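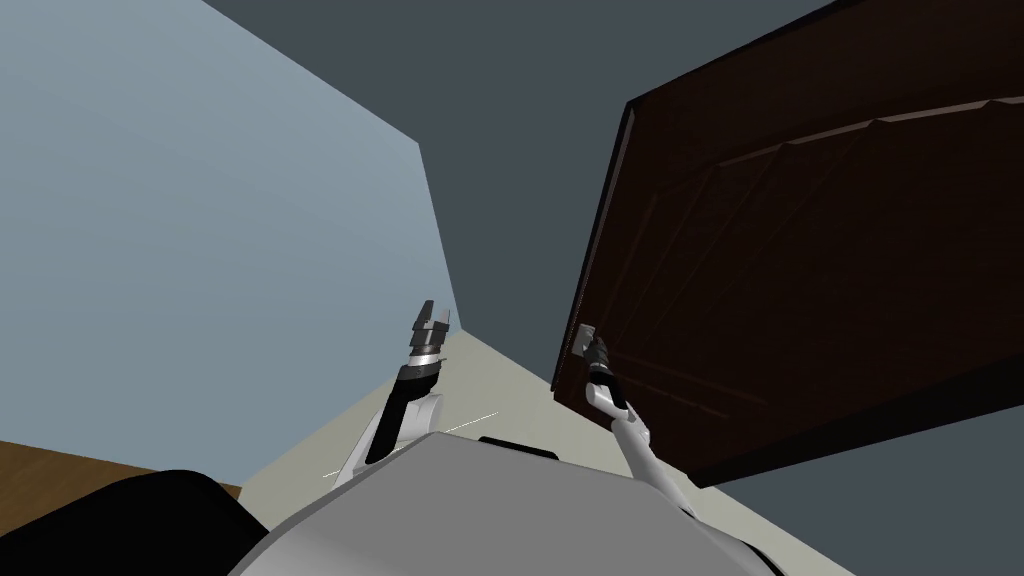

La pinza derecha en la manilla de la puerta, en el simulador de Nirnov.

Vullstead, 28 de diciembre de 2018. El taller compartido Vostau presenta Nirnov, un robot doméstico de dos brazos que ya tiene puerta, habitación y paredes de dos colores. Le falta existir. De momento vive en un simulador, donde romper una muñeca cuesta lo mismo que pulsar «reiniciar».
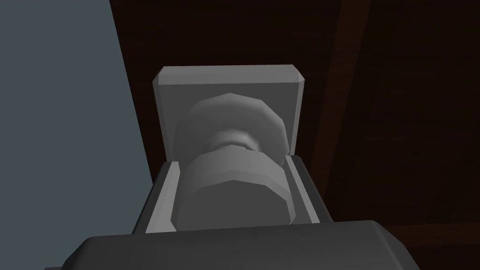 El proyecto empezó en abril con una pregunta modesta: si tres aficionados con un banco de trabajo prestado podían construir una máquina capaz de abrir la puerta del taller a quien llega con las manos ocupadas. El presupuesto es de 1596 euros, bote del café incluido. La puerta real, por cierto, se abre de un empujón con el hombro, detalle que el equipo ha decidido tratar como competencia desleal.
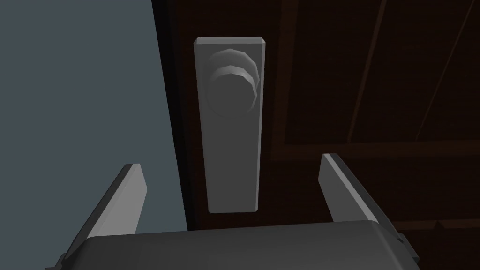
Los planos de la pinza están dibujados y las primeras piezas se cortarán en la fresadora del taller, previa reserva en la hoja de turnos, que va con 36 días de retraso. El diseño parte de un cuaderno de ejercicios de Mitsotakis-Vlachou, subrayado hasta lo ilegible. El modelo de la habitación se repartirá en el taller a quien traiga una memoria USB y algo de paciencia. 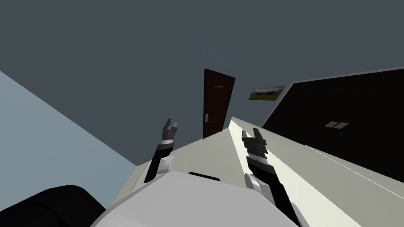

Los dos brazos de Nirnov, con la puerta al fondo.

Vostau abrirá sus puertas, a mano, para una demostración del simulador con 20 plazas. La inscripción es gratuita y se hace en el mostrador de Vullstead. Se ruega a los asistentes que no pregunten por las ventanas.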